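Irnberg shops to charge for plastic bags under new council rules

8 May 2026

Shops and market stalls in Irnberg will have to charge for single-use plastic bags under rules passed by the town council this week. The charge also covers the thin bags handed out for fruit and vegetables, which had been left out of an earlier draft.

The change follows a trial in March at the covered market, where stallholders kept bags under the counter and gave them out only on request. The council said takings at the market were in line with the same month last year and that most traders wanted the arrangement to carry on.

Chisholm, the supermarket on the ring road, has already taken plastic bags off its tills and sells paper ones instead. Tosel, which runs the two bakeries in the old town, said it would use up its remaining stock before changing over. Both firms will keep a box of donated cloth bags near the door for customers who arrive without one.

Small traders have been more doubtful. The market association said paper bags cost more to buy and take up more space on a stall, and that fishmongers in particular had no good replacement. The council has agreed that raw fish and meat can still be wrapped in plastic free of charge.

Money from the charge stays with the shops. The council had looked at collecting it centrally but found that the paperwork would cost more than the scheme brought in. Shops that ignore the rules will get a written warning first, then a fine of 60 euros.

Old bags can be taken to the Grindora recycling centre, which accepts carrier bags, bread bags and the film from multipacks. They should be empty and dry, with receipts and stickers removed. Bags labelled compostable go in the food waste bin at home and cannot be mixed with the others. The centre sent 3,000 kilos of film for reprocessing last year and expects the amount to rise for a while as households clear out their cupboards.

Cloth and plastic are collected separately, so bags made of cotton or other fabric should go in the textile bank by the gate. 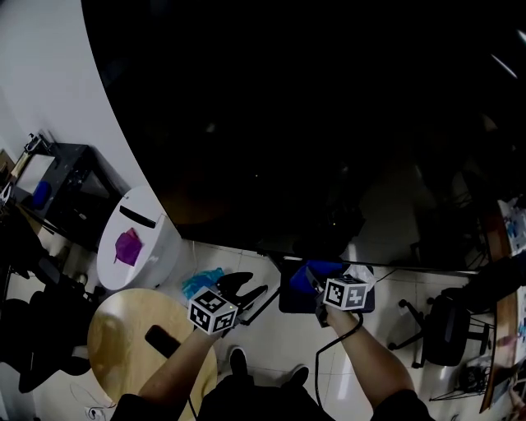

When the rules start

Larger shops have three months to comply. Market stalls and shops run by a single owner have until the end of the year. Posters for windows and tills can be picked up from the town hall reception during normal opening hours, and a list of paper bag suppliers is available at the same desk.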